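Household Food Planning, Evening Section
Week 5 handout: Planning a Week of Meals Around What You Already Have
Instructor: Waraporn Intarasuk

Welcome back, everybody. I know last week ran long (my fault, I get going on dried beans and there is no stopping me), so I have tried to write this one out a little more fully than usual. If you have to leave early to catch the Dranddale bus, you will still have the whole thing to read at home.

Tonight is about the weekly plan. Most of the planners you can buy start with recipes: you pick your suppers, write a list, and go shopping. We are going to turn that around and start with the food in the house. It feels slow the first couple of times, and then one evening you find you have done it in your head while waiting for the kettle.

Starting with the perishables

Go through the fridge before you open a single cupboard. Write down what needs eating in the next two days, then what will hold until the end of the week. Be generous with the first column. Half an onion goes in it, and so does the end of a carton of broth, and that bunch of cilantro you bought with such good intentions.

Bread is a special case and several of you asked about it. A loaf that is too firm for sandwiches still makes lovely toast, and after that it makes crumbs, and a bread pudding will forgive you for nearly anything. Moldy bread is another matter and should be thrown out, the whole loaf, even if you can only find the one spot.

Anchor meals and loose meals

An anchor meal is one you cook on purpose, with time set aside for it. A loose meal is put together from what the anchor left behind. I like two anchors in a week. My own are usually a pot of soup and something roasted, and from those I get rice bowls, omelets, a filled flatbread or two, and a lunch I can carry to work.

Here is how one pot of chicken and barley soup can go. The first night you eat it plain, with toast. The next day some of the chicken comes out (take it out before you add the barley, please, or you will be picking grains off it for ages) and goes into a salad with plenty of lemon. Whatever is left gets thinned with broth and a can of tomatoes, and it tastes like a different supper altogether.

Doing the costs

For the worksheet we will use a made-up household with 60 dollars to spend on the week. Set aside 17 dollars for fruit and vegetables before you decide on anything else. People who leave the produce to the end tend to run out of money for it, and I say that as a person who did so for years! Divide what remains between the two anchors, then breakfasts, and keep a little back for the thing you forgot.

If your recipe is in grams and your package is in ounces, do not fret over the last little bit. A dish that asks for 700 grams of potatoes will be perfectly happy with a pound and a half.

Setting up the kitchen

Sohail Orakzai will join us for the second half to talk about where things live in a kitchen, a subject he can be very persuasive on. His main point, which I will spoil for you, is that food you can see is food you will eat. Keep a place in plain sight for whatever belongs to the next day or so, and put your list close to where you do the cooking. 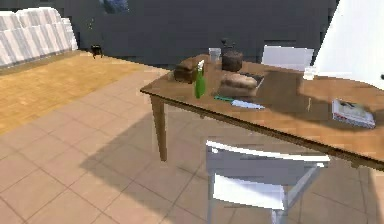
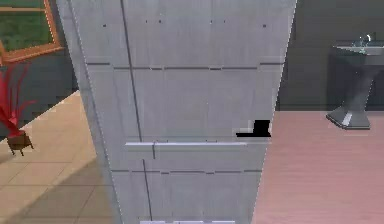
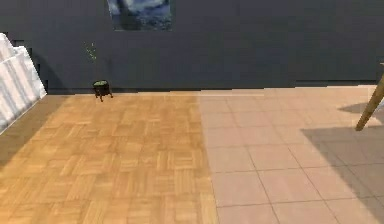
Computer-rendered views. The first has a loaf of bread on the dining table, with a green bottle and a clear glass nearby.

For next week

Please bring your two-column list from your own fridge, however short or embarrassing, and one anchor meal you already know how to cook. Read the chapter on grains in the Fikoven reader, and skip the part on sprouting, as we will come to that later. The worksheet is due Fri 9 October. Paper copies can go in the tray by the door, and if your handwriting is anything like mine, feel free to type it.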